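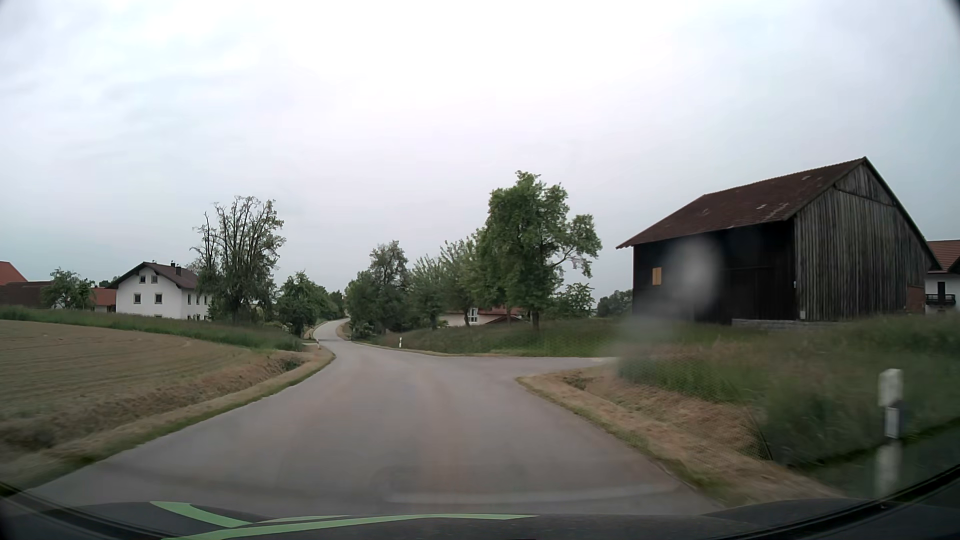 Country Kitchen Habits Worth Keeping
6 min read

When we moved out past Trastdale the nearest real grocery store went from a short walk to a proper drive, and I thought my cooking would suffer for it. It got better! I plan more, I waste a lot less, and I've picked up a pile of little habits from neighbors, from my mother-in-law and from plain old mistakes. I've been meaning to write them all down in one place, so grab a coffee and help yourself to whichever ones suit your kitchen.

Shop for two weeks, eat the soft stuff first

My big shop happens every 2 weeks. Greens, berries, mushrooms and fresh herbs get eaten in the first four days. Peppers, green beans and broccoli come next, and by the end we're on cabbage, carrots, squash, onions and whatever is in the freezer. I love the second week. Cabbage fried in butter until the edges go brown, with a squeeze of lemon and a lot of black pepper, is one of the best things you can put on a plate, and I never made it once when I lived near a store.

Keep a list on the fridge door and write things down when you open the last one, while there's still a full jar to get you through.

Herbs that last

Parsley and cilantro: trim the ends, stand them in a jar with an inch of water, drop a produce bag loosely over the top and put the whole thing in the fridge. Change the water when it clouds. Basil hates the cold, so leave that jar on the counter, out of direct sun.

Anything you can't get through in time can be chopped, packed into an ice cube tray and covered with olive oil. Freeze, then pop the cubes into a bag. One cube in a hot pan and your onions are already halfway to dinner. Rosemary and thyme don't even need the oil. Freeze the sprigs whole in a bag, give it a good squeeze, and the leaves fall right off (so satisfying!).

Bread in the freezer, always

Slice the loaf before it goes in. I learned this with a round sourdough and a very blunt knife, and we had soup without bread that night. Slices go straight into the toaster from frozen. For a whole crusty loaf, let it thaw wrapped on the counter, run the crust quickly under the tap and bake it at 400°F until it crackles when you press it.

Heels and stale ends go in their own bag. When the bag is full, blitz the lot in a food processor, spread the crumbs on a sheet pan and dry them in a low oven. Toss them with garlic and oil for pasta, or use them plain on mac and cheese.

Save the scraps for stock

Onion ends, carrot peels, celery tops, parsley stems, mushroom stalks and leek greens all go into a gallon bag in the freezer. Leave out broccoli, cabbage and anything in that family or the whole house will know about it. Go easy on onion skins too; a few give a gorgeous color and a lot of them turn the stock bitter.

Tip the full bag into your biggest pot with a bay leaf and a few peppercorns, cover with cold water and simmer for an hour. Add chicken bones if you've got them and give it three. Strain, cool it quickly in a sink of cold water and freeze it in flat bags, which stack beautifully and thaw in no time. Leave some room in each bag for the stock to expand. I salt it when I cook with it, never before.

A thermometer beats guessing

I bought a probe thermometer last December and I'm a little embarrassed by how much I talk about it. Chicken is done at 165°F in the thickest part, away from the bone. Caramel sauce, fudge, yeast water, all of it got easier. If you make toffee at home, check your thermometer in boiling water first. Ours boils at 210 here because we're up a bit high, so I take two degrees off every candy recipe.

Getting burned-on food off a pan

For stainless steel, cover the burned part with water, bring it to a simmer and scrape with a wooden spoon. Most of it lifts. Let it cool, sprinkle on baking soda, add just enough water to make a paste and leave it while you eat. It usually wipes clean with very little elbow grease.

Cast iron gets coarse salt and a folded paper towel, then a rinse, then straight back on a warm burner until it's bone dry. Rub in a thin film of oil while it's warm. Thin! If it looks shiny and wet you've used too much and it'll go sticky on you.

Aisyah's rice trick

Aisyah Pangaribuan gave me this one over the phone while I was staring into a pot of scorched rice. Take it off the heat, don't stir, and scoop the good rice from the top into a clean bowl. Lay a slice of bread over it, put a lid on and wait ten minutes. The bread takes up most of the smoky smell. She also rinses her rice until the water is nearly clear and lets it sit, lid on, for ten minutes after cooking, and I've done both ever since.

Quick ones

Peel ginger with the edge of a teaspoon.

Put a damp dishcloth under your cutting board and it won't slide.

Freeze leftover tomato paste in tablespoon blobs on parchment.

Brown sugar gone hard? Put a slice of apple in the jar overnight and take it out in the morning.

Store potatoes and onions in separate baskets, somewhere dark with a bit of air.

Grate cold butter into flour for biscuits. So much faster than cutting it in, and the tops come up lovely and flaky.

Label everything you freeze, even when you're sure you'll remember. I thawed what I thought was chili for company and it was plum jam.

Next up I'm writing about pickles, including the spicy carrots that three of you have asked for. Get your jars ready!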